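# Tabletop Odds and Ends

Small things that pile up on tables! Furkenent is a collection of pictures of everyday clutter (chargers, pens, cases, little boxes) sitting on tabletops that people really use. I started it in July because most of the object sets I found had everything on plain white, and my own table has never looked like that.

Version 2 has 3,000 pictures, and 1,916 of them have written notes listing the main objects. The rest are on the way.

I love the patterned tabletops best. Angular shapes in several colors make a wonderful mess of outlines, and a pale object can half vanish into a pale background. Clear packaging is a favorite too, with all those reflections!

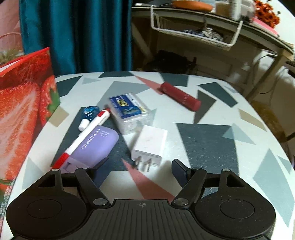 *Power adapter, clear plastic box with a dark blue label, white pen with red ends. Patterned tabletop.*

## What the notes cover

- `objects`: plain names, so "power adapter" and "pen"
- `surface`: plain or patterned, plus the main colors
- `label_text`: only filled in when the words can be read; blurred lettering gets `unclear`
- `touching`: pairs of objects in contact (leave blank if it's a close call)

## Folders

`vandale/` holds the patterned surfaces, 1,130 pictures in all. `koster/` is plain surfaces, and `gu/` is everything I haven't sorted yet, so expect a jumble in there.

## Fixes and additions

Spotted a pen listed as a marker? Please open an issue with the picture number and I'll fix it in the next update. New tabletops are very welcome, the busier the better.

Orla Ní Mhurchú
20th December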